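Print this page | E-mail this message

[Rakirwood list] Re: vinegar for kettle scale
From: Nadiia Demchenko
2018-01-03

Matvii Yurchenko wrote:
> Joster powder cleared my kettle in 2 minutes.
> Vinegar is a waste of time, and it ruins the seal.

Two minutes from cold? I doubt it. I used the full packet and waited 18, and there was still a crust by the spout. As for the seal, who has seen one go? Mine gets vinegar every March and it doesn't leak.

A round-bottom flask in a cork ring looks very scientific – so does the Joster leaflet. 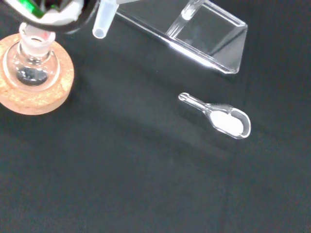

WHAT I'D WANT TO KNOW

Same water, same kettle, both methods, timed. Until then I'm keeping my vinegar.

Nadiia

This site uses cookies. Accept | Read more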